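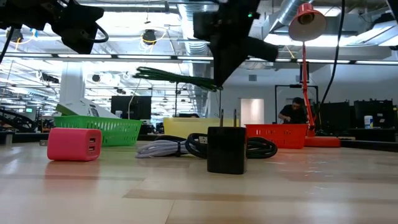
Why do households hold on to chargers and cables after the device they came with has gone?

Most people in the study kept them in case another device needed one, and few could say which device that might be.

4. Storage and disposal of small accessories

4.1 Where accessories were kept

Invitations went to 200 households in Vulimley and the neighbouring district of Daltano, and 177 agreed to a first visit. At each visit the householder was asked to show the places where spare chargers, leads, adaptors and earphones were kept. Items in daily use were left out. An item was treated as spare if the householder had not used it since January of the survey year and did not name a device in the home that depended on it.

The kitchen was the most common storage room, followed by the home office or study. In flats without a study, the hall cupboard took its place. Few households kept everything together. A typical pattern was one drawer of newer leads near a power point and one older box in a wardrobe, garage or laundry, with little movement between the two. Householders could usually describe what was in the drawer before opening it. They were much less sure about the box, and in many homes two adults gave different accounts of its contents.

Labelling was rare. Where it was done, the label named the device ("old camera", "Mum's tablet") and left out the voltage and the connector type. Several of these devices had since been given away. Householders who labelled their leads did not hold fewer spares than the others, but they found a requested item faster when asked.

4.2 Reasons given for keeping

Interviews were done by Trinh Ngô at the kitchen table or wherever the items were stored, and answers were coded using the Hsiao retention categories. Future use was the main reason in both districts. The second was uncertainty about disposal. People knew that electrical goods should stay out of the kerbside bin, but many were unsure whether a lead with no device attached was an electrical good at all. Some had put cables in with the yellow-lid recycling and stopped after reading a notice on the lid. Others had never looked for an alternative.

Cost came up less than we expected. Respondents did mention the price of a replacement for laptop chargers, but seldom for phone chargers. A small group said they disliked throwing out something that still worked. This answer was more common among people over retirement age and among those who had moved house recently. The second group had often packed the box, moved it and put it away again unopened.

Connector changes were discussed in nearly every interview. Older connectors were kept longest, which runs against the future-use reason. When this was raised, respondents tended to say that the item took up little room. One Daltano householder put it this way: "It's only a cord. If it was a toaster I'd have dealt with it."

4.3 Sorting by type

Householders were offered a free sort of their spare items into things to keep, things to give away and things to recycle. The order in which people sorted affected the result. Those who began with wall chargers kept more overall than those who began with loose cables. Chargers were seen as the valuable part, and once a charger had been kept, any cable that fitted it was likely to be kept as well. Colour and finish also played a part. Coloured chargers were remembered by owner, while black ones were often mixed up and had to be identified from the small print on the case. 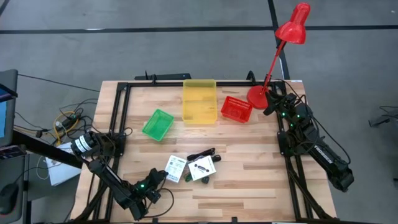
Figure 3. Table with three open containers and small boxes and accessories.

Three containers were easier for most people than two. When only "keep" and "recycle" were on offer, doubtful items went to "keep". Adding the middle option moved many of these out of the house, mostly to relatives and to the reuse shelf at the Vulimley library. We did not follow items after they reached the shelf, so we cannot say how many were used again.

4.4 Follow-up visits

Second visits were completed with 141 households. Non-completion was mainly due to people moving or being away, and the remaining sample was close to the first in household size and tenure. Across both rounds the study recorded 2000 spare items, which includes items that came into the home between visits.

Most households that had sorted their spares had fewer at the second visit. The reduction was larger in Vulimley, where the Wovska drop-off point is beside the supermarket car park. In Daltano the nearest point is at the transfer station, and several bags sorted for recycling at the first visit were still in the garage at the second. These bags were recorded as held items even though the householder had decided to part with them.

New spares came mainly from phone upgrades and from small goods such as bike lights and shavers supplied with their own lead. Householders rarely remembered receiving them. Section 5 compares these inflows with the kerbside audit results for the same streets.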